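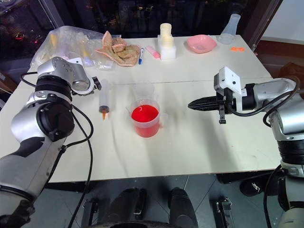
Robot Software II, Winamgate lab section
Notes for unit 3: two arms, one liquid task
Notes by Xiomara Tran, corrections from Jianguo Ding, more corrections welcome

Read before lab. Bring the Brenditz stack already built, we lost a whole session to compiling last time.

1. Recap from last time

Single arm, rigid object, opaque, known mesh. Pose estimate, grasp from a table of grasps, plan, go. Works because every piece gets to assume the piece before it was right.

Unit 3 drops most of that. Running task for the unit is syringe transfer: pick up the syringe, get the tip into the liquid, hold the barrel with one gripper, pull the plunger with the other, move, dispense. Five steps on paper. In the task graph it comes out to 13 nodes once you add the regrasps and the checks.

2. Perception: clear stuff

Depth on clear plastic is bad. Two failure types, know both for the quiz:
- holes (no return, pixel is zero or NaN)
- see-through (return comes from the table or whatever is behind, pixel looks fine and is wrong)

Second is worse. Holes you can mask. See-through passes every validity check and your planner cheerfully drives a finger through the wall of a cup.

What we do in the Jukora perception node:
- segment in RGB first, not depth
- throw away depth inside any mask labeled clear
- fit the table plane from depth outside the masks
- put the object on the plane using the mask bottom edge plus known height

Crude, but it holds up as long as the thing is standing on the table. Falls apart once it's in the air. More on that in section 4.

Colored liquid helps a lot. Level estimation by color threshold inside the cup mask, then fit an ellipse to the top surface. Watch out for color through the lower wall, it comes out paler than the surface and a tight threshold will cut it off. Use hue, be generous on saturation. Do NOT tune it on one frame.

One cup in front of another: segmenter likes to merge them. Overlap between clear objects is the most common label error in our set. Of 1093 labeled frames, 681 have at least one clear object overlapping another one. So this isn't a corner case, it's the normal case. If your masks merge, split on the handle and the rims before you try anything fancy.

3. Frames and calibration

Everything goes wrong here and looks like it went wrong somewhere else.

Frames you need: base, left_tool, right_tool, head_cam, left_cam, right_cam, table.

Head camera gives you layout. Wrist cameras give you the close work. Don't fuse them blindly. Head cam extrinsics are static so calibrate once and check at the start of lab. Wrist cams ride on the arms, so error in the hand-eye transform moves around with the wrist and does not average out.

Check script: move each tool to the same point on the table, one after the other, compare the two positions in table frame. With bad hand-eye we have seen up to 3 mm between arms. For picking up a cloth, who cares. For putting a thin tip into a narrow container that's the whole budget.

Time stamps too. Use the capture time, not the time the message arrived. Jianguo's note from last year: half of all the "calibration" bugs turned in were time stamp bugs. Move the arm slow, error gets small, move fast, error gets big = its time, not geometry.

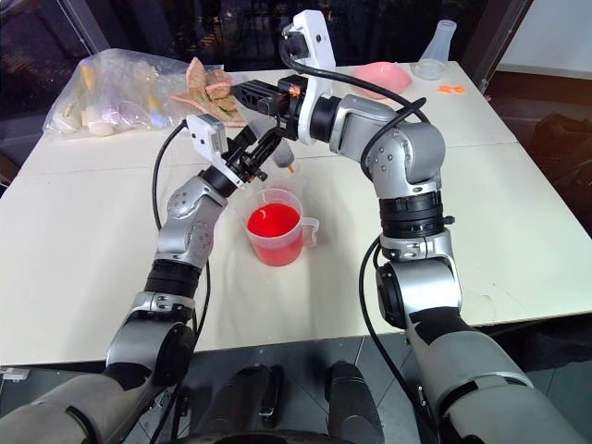

4. Two arms on one object

Once both grippers hold the same thing you have a closed chain. Left base to left tool to object to right tool to right base, and back. Joint errors that used to be harmless now turn into force, and the weakest part of the loop gives first. Usually the object.

Three ways to run it, in order of how much we like them for this task:

Leader/follower. One arm holds the barrel and owns the object pose. Other arm is commanded relative to the first tool, never relative to the base. Simple, easy to debug. Follower is always one cycle behind, fine at our speeds.

Object-centric. Command the object pose plus one internal variable (plunger travel), solve both arms from that. Cleaner. Harder to recover when a grasp slips, because the object pose you are commanding is no longer where the object is.

Two independent position controllers and good luck. Don't. Every year somebody does.

Compliance: make the follower soft across the plunger axis, stiff along it. Cross axis error then gets absorbed and doesn't bend anything. Along the axis you want position so that travel = volume. Start with the gains in the config file and change ONE at a time.

Pose in hand. Table plane trick from section 2 is gone now. Options: track the tip (small, strong color, easy to find in RGB) plus the gripper pose from kinematics. Two points on a rigid tube give you the axis. Roll about the axis stays unknown and for this task you can ignore it. If a finger hides the tip in one camera, use whichever other camera has it, and do not let the filter coast for more than a few cycles.

5. Planning

Bimanual planning in full joint space is slow and mostly not needed. Plan the leader, check the follower has an IK solution at every waypoint, then collision check both together. Reject and resample if it fails.

Collision model, things people leave out:
- camera brackets. Tall, stick out from the wrist, first thing to hit the other arm
- cables. Model as a fat capsule alongside the wrist. Overly conservative, good
- the held object, and attach it to ONE arm only. Attach it to both and the checker reports a collision forever
- open containers. Add an approach cone above the rim so the planner cant sneak in from the side

Keep the tilt bounded whenever liquid is in the syringe. Tilt limit is a path constraint, not a goal constraint. A goal that's upright tells you nothing about the middle of the path.

6. Checks and recovery

Every node in the graph needs a post-condition the robot can measure. "Arm reached the waypoint" isn't a post-condition for "syringe is grasped". Gripper width is. Force on the plunger axis is. Change in liquid level in the cup is, if you wait for the surface to settle.

Write the failure edge before you write the success edge. Default recovery: open follower, back off along the tool axis, re-detect, try again, max three tries and then stop and ask for a person. Never open both grippers over an open container.

7. Lab, bench session in Bustamante room

a. Run the two-arm touch check, save the output.
b. Liquid level on the recorded set. Report error, and show your worst frame not your best one.
c. Leader/follower in sim, plunger pull, dry.
d. Same on the real arms, half speed, hand on the stop.

For d you need a sign off on c first. Turn in the log, the config diff and a page on what broke. Short is fine.

Reading: course packet, chapters on relative Jacobians and on hand-eye calibration. Skip the proofs.

Open from last week: sign of the relative twist in slide 9 is flipped, Jianguo is right, fix it in your copy. New slides going up before lab if I get to it.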